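Espinoza Boards > Home and Garden > Storage and Organizing
Thread: Plastic totes vs. metal cabinet for seed storage

tallow_ridge
14 May 2020
I have been saving seed for a long time and I've outgrown the shoeboxes. At last count I have 244 packets, mostly beans, squash, tomatoes and a lot of flowers my wife collects. They're in the basement, where the humidity sits at 60 percent for most of the summer. I can buy a used two-door metal cabinet for cheap or go with plastic totes on the shelves I already have. Which would you do? I'm mainly worried about damp and mice, in that order.

pmarsh
Metal cabinet. Mice will go through plastic if they want what's in it. I lost a whole bin of sunflower and corn seed one winter. They came in at the corner under the lid and left a hole the size of a quarter.

Gutlow Gardener
Totes are fine if you don't leave food smell on the outside and you keep them off the floor. The cabinet does nothing for damp. Those doors have a gap all the way around. Whatever the basement air is doing, the inside of the cabinet is doing the same thing a day later.

pmarsh
I didn't say it would fix the damp. Put the seed in jars and put the jars in the cabinet. Problem solved on both counts.

Gutlow Gardener
244 packets is a lot of jars.

tallow_ridge
It is a lot of jars. I priced it. I could group them by crop and get down to maybe a dozen half-gallon jars, but I hate digging through one jar of forty bean varieties to find the one I want.

efrain_c
I do the grouping and it isn't bad. Small paper envelopes, variety and year written along the top edge, stood up in the jar like file cards. Beans get two jars, pole and bush. Tomatoes get one jar because the seed takes no room at all. Dry everything down before it goes in. People skip that part and then blame the jar. If the seed goes in damp, a tight lid makes it worse.

For drying I use silica gel, equal weight to the seed, sealed up for a week. Then I take most of it out and leave a small packet.
- Efraín Cuervo, zone 6b

pmarsh
A week seems long for small seed. I do three days for lettuce and onions.

efrain_c
Three is probably fine for lettuce. I leave it a week because I do everything on the same day and don't want to keep track.

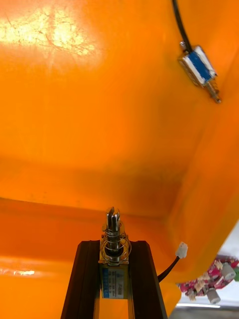 hollis_bay
I went the other way from most of you and use totes for everything except corn. What matters to me is the color and the shape. Clear ones let light in and I keep mine in a room with a window, so solid colors only. I've settled on orange because I can find it from across the room, and you want a smooth back wall and one plain crease at the bottom where you can wipe out chaff with a rag. Light scratches and scuffs don't bother me, they're only on the surface. A crack at a corner is different and I'd stop using it for seed. I have bought the Dillenov totes and the Domine ones, and the Domine lids fit tighter on the ones I got. The Dillenov stack better.

Gutlow Gardener
Had the opposite experience with Domine lids. Two out of five of mine popped up on one side and wouldn't stay down. Could be they changed the mold.

hollis_bay
Could be. Mine are older.

wrenfield
Nobody has mentioned a chest freezer. Dry the seed, jar it, freeze it. I had onion seed come up fine after six years and onion is supposed to be good for one or two.

pmarsh
Freezer works but you have to let the jar come up to room temperature before you open it, or it sweats inside. My brother-in-law ruined a batch that way. Also no good if the power goes out every time it rains, like here.

wrenfield
A power outage doesn't hurt dry seed. It just warms up. You leave the lid shut.

pmarsh
Once, sure. I get four or five a season.

tallow_ridge
No room in the freezer anyhow. There's half a pig in it until October.

What about a dehumidifier? I found one for $201 that claims to handle the whole basement. With the used cabinet that would be $379 all in, which is more than I wanted to spend on storing something I got for free.

Gutlow Gardener
I'd buy the dehumidifier before the cabinet. It helps everything else down there too. Get one you can run a hose from. Emptying the bucket gets old by the second week.

efrain_c
Agree on the hose. But if the seed is dry and the jars are sealed, the room humidity doesn't matter much. Heat matters more. Which wall are your shelves on?

tallow_ridge
North wall, away from the furnace. It stays in the low sixties even in August.

efrain_c
Then you're in good shape. Jars for the small seed, totes for beans and squash, traps along the wall. I'd hold off on the rest for a year.

pmarsh
Still say he'll have mice in the beans by Christmas.

tallow_ridge
I'll start with the jars and two totes and put traps out. The guy with the cabinet says he'll hold it until the end of the month in case I change my mind. Does anybody have a source for the small paper envelopes? The ones at the office store have a gum flap that sticks shut down there before I get to them.

wrenfield
Coin envelopes. Get the ungummed kind and fold the top over twice.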